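教科書・副読本 > 消費と統計 > 第2部 数字を疑う > 第5章

第5章 「衣服の寿命」は誰が決めたのか 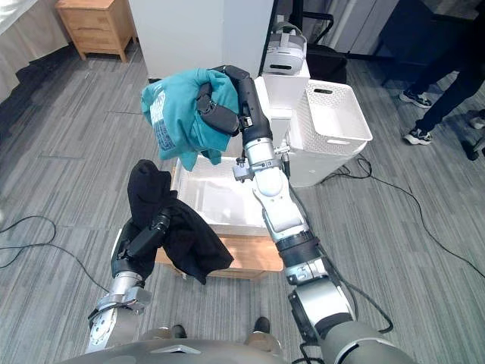 図5-1 持ち上げられた青緑色のシャツ。左側に淡い色のプリントがある。

「シャツの寿命は60回の洗濯である」。繊維や家政の入門書を何冊か開くと、これに似た文にたいてい出会う。回数は本によって違うが、言い切る調子はよく似ている。本章では、この種の数字をいったん信じないところから始めたい。

まず問うべきは、寿命という語の中身である。電球なら、点かなくなった時を寿命と呼んでもさほど異論は出ない。シャツではそうはいかない。襟が擦り切れた時か、色があせた時か、持ち主が飽きた時か。どれを採るかで答えは何倍も変わる。ところが、定義を本文に書いている資料は意外に少ない。脚注に小さく「外観評価による」とあれば親切な部類で、その外観を誰が評価したのかまでは、まず書かれていない。

5.1 キルタディン調査を読む

例として、キルタディン地区で行われた家庭衣類調査を取り上げる。報告書をまとめたのはクリスーラ・クリシコプロスで、配布した調査票は1,488通、回収は500通であった。報告書の要約には「綿シャツは平均して60回の洗濯で廃棄される」とあり、その後の引用はほとんどがこの一文だけを写している。

回収率はおよそ3分の1である。これだけで調査を捨てる理由にはならないが、返送しなかった人々が返送した人々と同じように服を扱っていると考える根拠もない。衣類の手入れに関心のある人ほど、衣類についての長い調査票に付き合うだろう。報告書はこの点に二行しか割いていない。

さらに困るのは、洗濯回数の求め方である。回答者は洗うたびに記録をつけたわけではなく、一着を選び、購入時期と「週に何回洗うか」を思い出して書いた。両者を掛ければ回数は出る。しかし、人は自分の習慣を規則正しいものとして思い出しがちで、夏と冬の違いや、引き出しの奥で眠っていた数か月は、この掛け算から抜け落ちる。シャツについて具体的な購入年月を書けた回答者は112人にとどまり、残りは「数年前」などの記述を集計者が年数に直したものである。直し方の規則は付録にもない。

5.2 反論とその弱点

レフテリス・ヴレットスは後に、実験室での反復洗濯のほうが信頼できると主張した。同じ布を同じ水温で洗い続け、引張強さが落ちるのを測る方法である。測定の再現性という点では、たしかにこちらが上だろう。

とはいえ、筆者はこの主張にも半分しかうなずけない。実験室の布は着られていない。汗も、かばんの肩ひもによる摩擦も、物干しでの日光も受けない。布の強さが何回目で半分になったとしても、その布を人が捨てるかどうかは別の問題である。ヴレットスの論文の題には「衣服の耐用期間」とあるが、測られたのは試験布の強度であり、題のほうがずいぶん大きい。

この二つの研究を並べて「家庭でも実験室でも60回前後」と書いた解説がある。一致しているから正しい、という論法である。しかし異なるものを測った二つの値が近いことは、せいぜい偶然を疑うきっかけにしかならない。イルタリの後続調査が同じ質問文をそのまま使った点にも注意がいる。同じ聞き方をすれば、同じ偏りが出る。

5.3 本章の進め方

次節以降では、廃棄の定義を三通りに変えて同じデータを集計し直し、平均と中央値がどれほど動くかを確かめる。続いて、記憶に頼る質問の扱いを第3章の家計簿の例と比べる。計算には表計算ソフトがあれば足りる。なお、正しい寿命を最後に教えてもらえると期待している読者には、先に断っておく。その値は本章には出てこない。

用語 外観評価/回収率/想起による偏り/引張強さ/打ち切りデータ

読者コメント(3件)

キマロ
授業で使っています。5.2の批判は少し厳しすぎませんか。ヴレットスも考察の最後で着用の影響には触れていたはずです。

ファリア
触れてはいますが一段落だけですよ。題名が大きいという指摘には賛成。それより5.1の112人、500人のうちなのか、シャツについて答えた人のうちなのか、本文からは読み取れません。数字を疑う章なら分母は書いてほしいです。

名無しの再履修
打ち切りデータが用語欄にあるのに、この範囲の本文に出てきません。次の節でしょうか。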